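Readers wanted: help us check the claims on home water filters

Fercombe is a small consumer newsletter. We take no ads and accept no free products, and we are looking for people who don't believe what they read on a box.

Our next project is about pitcher and faucet filters. The makers say the water tastes better, that one cartridge lasts two months, and that a household saves a bundle over buying bottles. Maybe so. We read the fine print on the packages we could find, and most of the savings math assumes a family that drinks an awful lot of bottled water to begin with. We don't know many families like that.

We'd like to hear from adults who

- live in a home with tap water from a city or county supply (no wells this time, sorry)
- are willing to pour and taste water at the kitchen sink twice a week from June until the cartridge runs out
- can write down what they notice, including "nothing"
- have no job or money tied to a company that sells filters, bottles or plumbing

You'll get jugs marked only with a letter. Some will hold filtered water and some will hold plain tap. Please don't try to guess which is which. Last time we ran a taste project, on coffee, 656 people signed up and a good share of them wrote to us in the first week to announce that they had cracked the code. They had not.

What you get: we'll pay for the cartridges and mail you a copy of the full results, dull parts included. There is no gift card. We've found that gift cards bring in people who like gift cards.

What we can't promise: a clear answer. Taste is slippery, and a test done in kitchens is messier than one done in a lab. We also won't be testing for lead or anything else that matters to your health. If that's your worry, call your water supplier and ask for their yearly report. Don't wait for us.
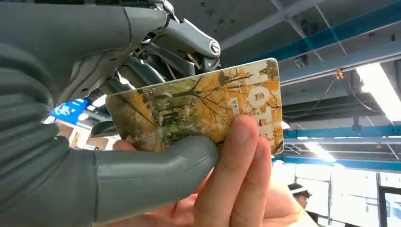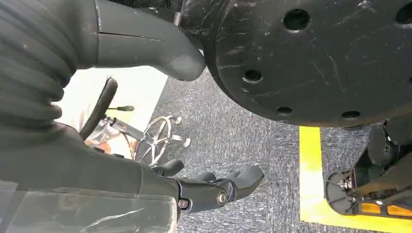 To apply, write to Yaroslav Stelmakh at Fercombe, Box 2235, Norkilden. Tell us where your water comes from, whether you use a filter now, and what you think it does for you. Long letters are fine. Letters that sound like a sales pitch will be read with interest and then turned down.

If you smoke or have lost some of your sense of smell, say so. You may still be picked, but we need to know before we sort the jugs.

We answer everyone, though it can take a few weeks.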